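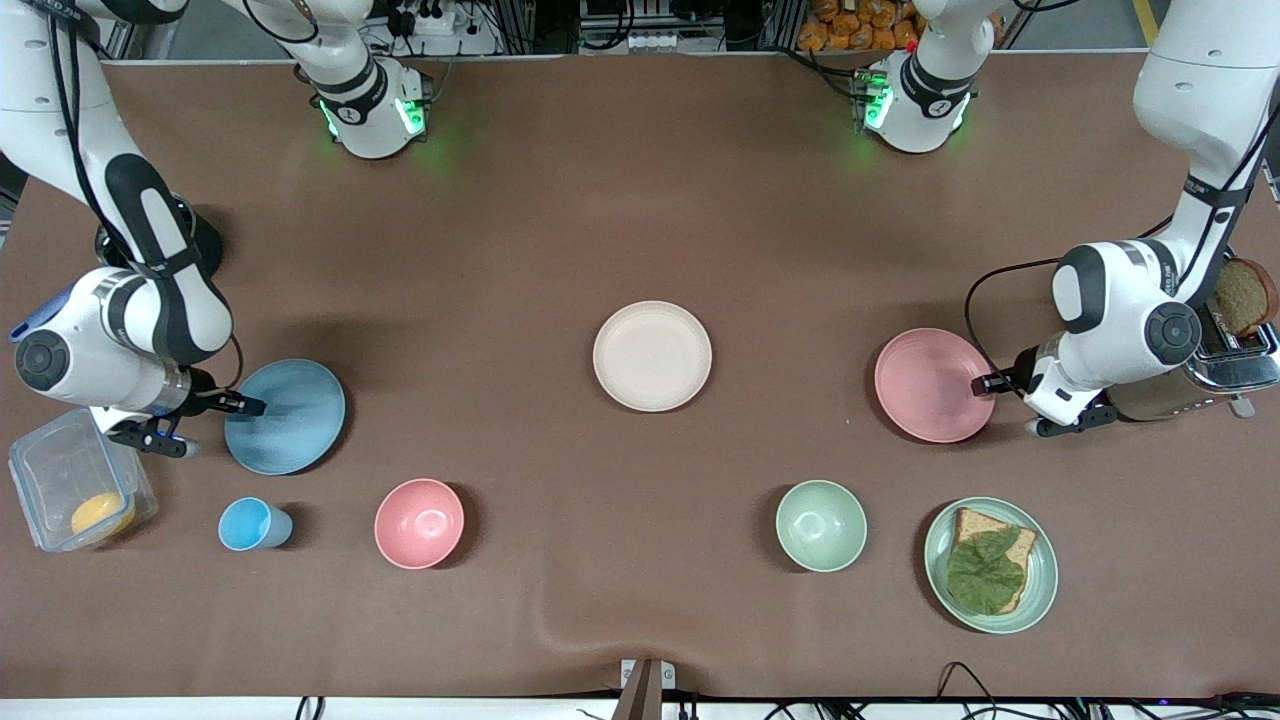

A light blue plate on a brown surface.

Sivenach is a coastal hiking route between the villages of Tramau and Henside. It is 92 kilometers long and is usually walked in six stages, although the official map shows five, the last of which few people finish in daylight.

Name
The route takes its name from a headland near its midpoint. Tourist brochures translate the word as "place of the winds." No source is given for this, and older maps use the name only for a sheep pasture.

Route
From Tramau the path follows low cliffs to the Asante lagoon, crosses a footbridge and climbs to 600 meters, its highest point. The descent to Henside is on a paved road. Brochures call the whole route "untouched," a claim that is hard to square with the road, two parking lots and a golf course.

Wildlife
Seals are often advertised as a daily sight. Travel writer Roxana Llanos walked the route 3 times and recorded seals on only one of those trips, in May. Claims of a bird species found nowhere else have not been backed by any published survey.

Visitors
The tourist office in Henside reported "record numbers" for the 2018 season but did not say how walkers were counted. The only counter stands beside the Tramau parking lot, where it also registers people going to the beach. Guesthouses at the lagoon close in winter, and the bus between the two ends runs on summer weekends only. A plan to extend the path north of Henside was announced on 2019-04-28. No funding was named, and the proposed section crosses private farmland.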